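Jekholm Masters Swim Program: where we are at the halfway mark

Hi Rhiannon (and everyone else at the Womon fund who reads these),

I promised you a shorter report than the one in January, so let me get the big stuff in first. We have 2 coached sessions running each week at the Jekholm pool, early mornings and evenings, and both have a waiting list. I did not see that coming! When I wrote the application I was worried we'd be begging people to get in the water.

Money so far: you gave us $1,471 for the first half and we've spent $809 of it. Nearly all of that went on lane rental, plus a new pace clock after the old one gave up in the middle of a threshold set. What's left is already spoken for (meet entries, mostly, and a relay fee I forgot to budget for, my fault).

On the swimming side, the group went to the Jevska open meet and had a great time. Coach Radulović put several of our first-timers in the 50 free, and a couple of them talked him into the 200 IM as well, which takes some nerve when you only learned butterfly this spring. One swimmer took a big chunk off her 1,000 free and hasn't stopped talking about it, and neither have I. We did get a relay disqualified for an early takeoff on the third leg. We've been practicing exchanges ever since, and they're getting better, slowly.

Turnout in the mornings is patchier than I'd like. People sign up, come for a few weeks, and then work gets in the way. I'm trying a later start on the early session to see if that helps, but the pool only has one lane open at that hour, so it's a squeeze when everybody does show up.
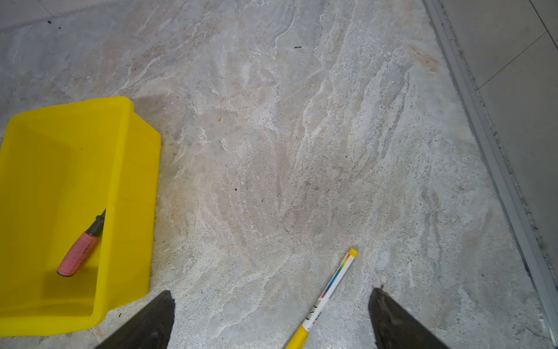
Page last changed: July 8, 2018

For the second half I'd like to do three things if you're okay with it. I want to move some of the lane money over to stroke clinics, because Radulović has room for them and the backstrokers badly need help with their turns. I'd like to enter a full mixed medley relay at the next Jevska meet. And I need a proper set of fins in the bigger sizes, as we keep passing the same pair down the lane.

Rhiannon Gwilliam, could you let me know if moving the lane money needs a new form or if an email will do? I have the receipts scanned and can send them over whenever you want them.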